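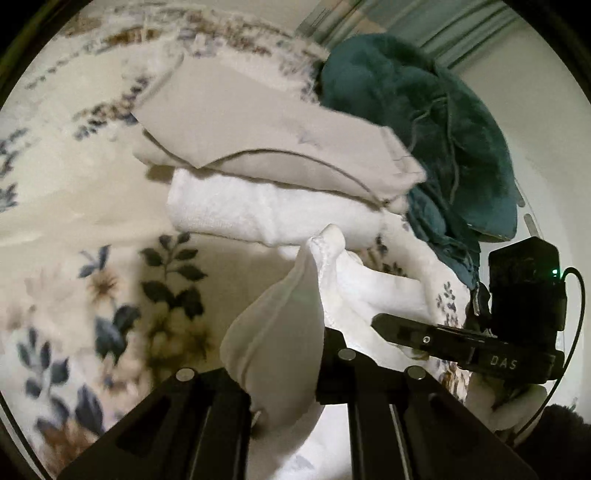 Tramulard Linen Spray, Cusi Blend

We love this one on sheets straight off the line! The Cusi blend is lavender with a little cedar behind it, soft enough for pillowcases (even if you're fussy about scent at bedtime, like half of us in the shop). Two pumps will do a pillow, four or five a whole bed.

Bottle: 91 ml, fine mist pump
Refill pouch: 1000 ml
Item no. 1319

Shake first and let it dry before you fold. Mixed in small batches at Brosedbridge, with a new one due in March.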